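Home News Features Events Subscribe

Filed under: Work & Automation

The Sorting Bench at Foulkes

4/8/24

Lowri Edwards sorted returned parts by hand at the Foulkes repair shop in Navham until September. Now a robot arm picks push-button switches and capacitors off the table, and she checks what it sets aside.

"My wrists are better," she says. "The day is longer."

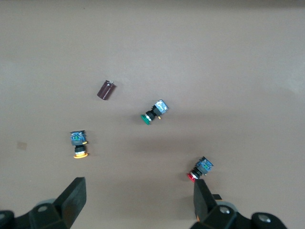 Her pay stayed the same. Wyn Trevor, on the next bench, moved to testing and wants more training than the 50 hours he got.

Related
Night Shift at Trirkomcombe
Drarnevness Packers Vote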